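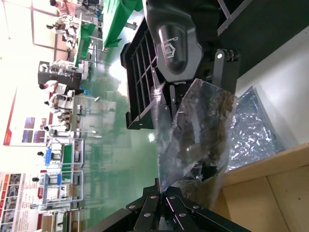
What size poly bag should I use for small metal parts that go into a carton by the bag?

Pick a bag whose flat width is the width of the filled part pile plus its thickness, and whose flat length is the pile length plus its thickness plus 2 inches for the closure. For most small hardware, 4 mil film is a reasonable starting thickness. Go thicker if the parts have cut edges or threads that rub on the film in transit.

Posted in: Workshop and Packing > Bags, Cartons, Labels

Eilidh Baird
I asked the sizing thing above in a different thread and got the formula, thank you. The follow-up is about the carton. We bag small turned parts and drop the bags in a plain cardboard box, 40 bags to a box. The bags are heat sealed. By the time the box gets to the customer the bags have slid to one side and two or three are split near the seal. Parts weigh 834 grams per bag including the film. The box itself arrives fine, corners square, tape intact.

Things I have changed already: sealer temperature up one step, then back down. Different tape. Bags laid flat instead of standing. Laying them flat helped a bit with the sliding and made no difference to the splits.

Is this a seal problem or a box problem? I would like to fix one thing at a time, and I don't want to buy a new sealer if a smaller box would do it.

Mondau
Work out the weight before anything else. 40 bags at 834 g is 33.36 kg of contents, or 73.5 lb. Check that against the limit printed in the maker's certificate on the bottom of your box, if it has one. Also check it against your carrier's limit for a standard parcel. A box can come through with square corners and still have bulged and recovered on the way.

Then look at where the film failed. There are three places it can go and they mean different things.

Split exactly on the seal line, and the two layers peel apart cleanly: the seal is cold or the dwell is short. Raise dwell before you raise temperature.

Split just inside the seal, with the seal itself intact as a strip: the seal is too hot and has thinned the film next to it. Lower the temperature one step and leave dwell alone.

Split away from the seal, usually a small hole with a tear running from it: puncture. The sealer has nothing to do with it. Thicker film or less movement.

You wrote "near the seal," which covers the second and could cover the third. Cut one of the failed bags open along the opposite side, lay it flat on something dark, and look at the edge of the tear. Stretched, whitened film means it was pulled. A clean edge means it was cut.

On air: a bag with a lot of trapped air acts as a cushion until something heavy lands on it, and then all the pressure goes to the seal. Press the air out by hand before sealing, or punch a single vent hole of 1/4 inch or less above the fill line if the parts don't need to be kept dry. If they are oiled, don't vent.

For the sliding, measure the empty height above the top layer. If you can push your hand flat between the bags and the closed flaps, it's too much. Crumpled kraft paper fills this well enough. Loose-fill chips do not work with heavy contents, they migrate to the bottom.

Irkasine
just use bigger bags and double them. we do that for everything, no problems

Randach
Doubling hides a bad seal but it doesn't fix it, and you pay for the film twice. I'd only do it for anything with sharp corners.

Agree with Mondau on weight. Split the load into 2 boxes of 20 and put a sheet of corrugated between layers. Cut the sheet a little under the inside dimensions so it drops in without bending. We pack brass fittings this way, and since December I've had one bag come back split, and that one had been sealed over a wrinkle.

Wrinkles are worth checking. If the bag is overfilled, the mouth can't lie flat in the sealer jaws and you get a channel across the seal. Leave enough empty film at the top that you can pull it straight with both hands.

Eilidh Baird
Cut three open. Two have the intact strip with white stretched film right below it, so too hot. The third is a clean cut. I've dropped the temperature one step and ordered smaller boxes. Will pack the next batch at 20 with the divider and leave the film as it is for now.

Mondau
Do a few drop tests on the 20s before you ship. Waist height, flat on the bottom, then on one corner. Open the box and look at the bottom layer first.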